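# Laundry month in the robotics club

1 June 2022

Our club spent most of the spring on cloth. I had wanted to do something with wheels again, but the vote went the other way, and our entry for the Breltolance student challenge ended up being called Mota and ended up being about folding clothes.

The plan is simple to write down. People use a hand-held gripper to pick up and fold clothes, a camera on the gripper records it, and the recordings are used to train a model that will later run on the arm in the club room. The challenge asks for 300 demonstrations per team. They have to come from real homes, so each of us signs the gripper out for a few days and works through whatever is in the closet.

I took my turn last. The first evening I got 17 usable demonstrations and threw away nearly as many. The usual mistake was speed. When I fold laundry by hand I grab, flip and smooth all at once, and the gripper can only pinch in one place. I had to slow down and think about which part of the garment to take hold of first.

T-shirts were easy after a while. Towels were easier. Knitwear took up most of the second evening.
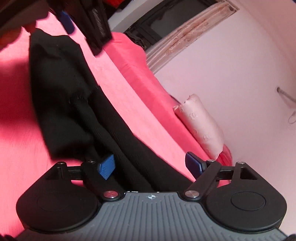
*Black knit on the pink sheet, with the sleeve-like part between the blue fingertips.*

Knits stretch, and that changes the whole job. If you pull a cotton shirt by the hem, the rest of it follows. If you pull a sweater by the cuff, the sleeve gets longer and the body stays where it was. I ended up taking hold closer to the shoulder and moving in short steps. It takes longer, but the folds come out flatter.

Dark clothes are a separate problem. On our club laptop, black on black turns into one shape, and it is hard to tell a fold from a shadow. A bright sheet underneath helps with the outline but does nothing for the inside of the garment. We talked about leaving dark items out and decided to keep them, as most of us own a lot of black clothes and the judges probably do too.

Notes for whoever has the gripper next:

- Clear the card before you start. I lost three good folds to a full one.
- Begin every recording with the fingers open.
- Write down the type of garment right away - after an hour they all run together.
- Don't fix a bad fold with your other hand. Stop and start over.

Labeling is next. We are using Wetis for that, and it is slow with long clips, so I cut mine down before uploading them. As a club we have passed 80 percent of the target. The remaining ones should be mostly pants, which hardly anyone has done so far.

The gripper goes back in the cabinet at Bolurley tomorrow, charged and with an empty card. The sign-out sheet is on the inside of the door.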